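An afternoon at the Kistport shared workshop
09/04/2021

I had been promising Kausar Bajwa a visit ever since November, when she first wrote to tell me that their little group had taken a lease on the old sail loft at Kistport, and I'm only sorry it took me so long. The bus from Florton drops you at the top of the hill and you walk down past the chandler's, and if you're me you go straight past the right door and have to be called back by somebody leaning out of a window. That was Mohsin Afridi, who had the kettle on before I'd got my coat off.

The loft is one long room up 17 stairs (my knees kept the tally). The woodworkers have the end with the skylights, there is a sewing corner behind a curtain, and the robot people have the far end, which they like to keep dim apart from one good light over the table. I had come for the robot people, although I did lose a happy half hour to a woman re-caning a chair.

What they are making is a pair of hands, or one hand at any rate, meant to clear a table after a meal. They call it Lūse, a name Shamim Virk picked and will explain to you at length if you let him. The whole thing has cost them 200 pounds so far, most of it on motors, and the plastic parts are printed on a machine that Sidra Mohmand keeps in her spare bedroom. She told me she had got through 11 versions of the finger joint alone, and she brought a biscuit tin full of the old ones for me to rummage in. Some of them are lovely little objects, even the ones that snapped.

The fingers end in dark foam pads, and I spent a good while asking about those. Rubber was their first choice, Sidra said, but it squeaked on crockery and she couldn't bear it. Foam gives a little, so a rim can sink into it. The pads do wear, and she cuts new ones from a sheet with a craft knife when the old ones get too tatty.

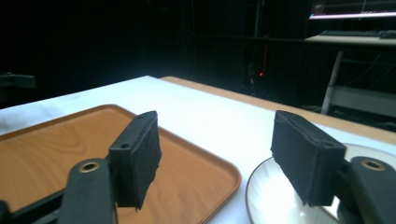

The gripper over the table, with the wood-grain tray on the left and the plate on the right.

Plates are the difficulty, I learned. A tray has a raised rim and will put up with being grabbed rather clumsily, but a plate is shallow and shiny, and you have to come at it from the side and quite low down. Mohsin let me have a go with the hand-held version, where you work the fingers yourself, and I can report that it is a good deal harder than picking up a plate with the hands you were born with. I chased mine nearly to the table's edge before Kausar put her palm out and stopped it. On my fourth try I got it up and held it there for quite some time, feeling very pleased with myself!

We had our tea over by the woodworkers, with a seed cake from Anwood's the baker, and talked about what comes next. Shamim would like to put the fingers on a proper arm by the summer. Sidra wants the joints sorted out first, and I rather think she will get her way, as she has the printer. Areeba Warraich, who looks after the bookings, was more interested in whether I'd noticed the new handrail on the stairs. I had, and I was grateful for it both going up and coming down.

Visitors are welcome if they write beforehand, and there is a jar by the door for the electricity. Wear something warm, as the heating only really reaches the sewing corner. The last bus back to Florton is the number 98, and it goes from the quay, not from the top of the hill where you got off.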